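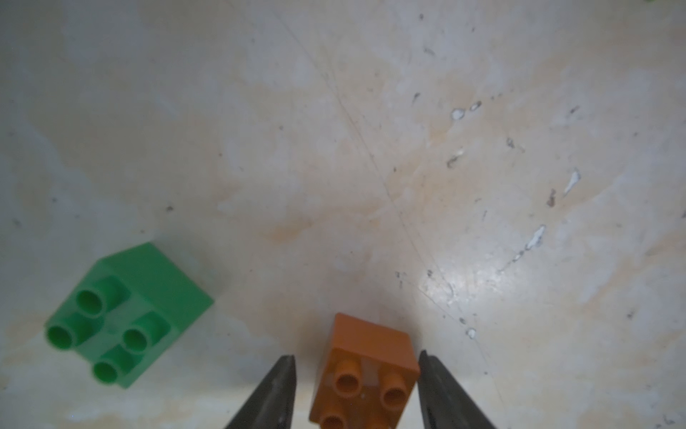
Green brick on the old work surface.

July, by Nomvula Radebe

So I've finally started clearing out the spare room, and wow, I own a lot of yarn! I got through two bins on Wednesday night before I found the blanket I began when we lived in Greder (eleven squares done, all different sizes, don't ask) and sat down on the floor to finish the twelfth. That was the end of the clearing. Pongsak wants the shelf for his records and he'll get it, but I'm keeping the gray wool. Does anyone know how to block a square that's gone wavy on one side? Tell me in the comments, please!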